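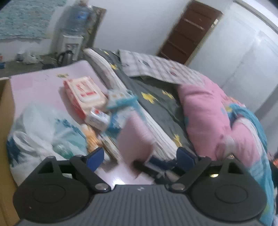

Two-gripper work on a crowded bedside table, wrist view. The pink object is between the blue finger pads.

Gukora Handoff
Grasp and transfer planning for two-gripper cells

Gukora Handoff is a planning module for setups where two parallel-jaw grippers share one work surface. It takes wrist camera video, proposes grasps for both sides, and decides which gripper holds and which one lets go. It runs on its own or as a plug-in to the Altia motion controller.

The planner was written for clutter. Soft packets, crumpled bags and glare off a tabletop all confuse depth estimates, so Handoff scores each grasp from a short window of video instead of a single image. Blurred images are kept and given a lower weight -- they still carry useful information about direction of travel.

What you get
Handoff planner and command line tools
Du, the labeling and replay viewer
Calibration routine for two wrist cameras
26 sample tasks with settings files

Requirements
Linux workstation with a supported GPU
2 wrist cameras, 20 images per second or better
Parallel-jaw grippers with position feedback

Version notes
The current release is dated July 6, 2020. It fixes the release timing bug reported in May, where the giving gripper could open before the receiving one reported contact. The replay viewer now opens sessions of up to 3000 images without splitting them. Settings files from the previous release load unchanged.

Licensing is per workstation. Vistuston handles orders and site licenses. For integration questions, contact Deisy Guzmán in product support and include your controller version and a replay file.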